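Grusten is a puzzle video game designed by Karine Lemieux and published by Skundholm in December. Players slide stone blocks through 56 flooded chambers, and the water level shifts with every move - a simple idea that gets wonderfully tricky very fast! 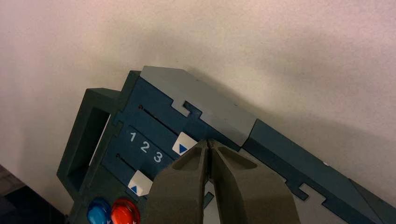 Lemieux built the first version alone, with 19 chambers and no sound. Faustino Solís then joined to write the music, a lovely score that gains a new instrument each time a gate opens. Blocks lock together the way a light gray lid meets a darker teal body, with a small rectangular notch where the two parts interlock, and a locked pair moves as one from then on. Later chambers ask for chains of six blocks, and the best of them are a joy to crack.

A free update, Mohamedi, added 30 chambers and a two-player mode.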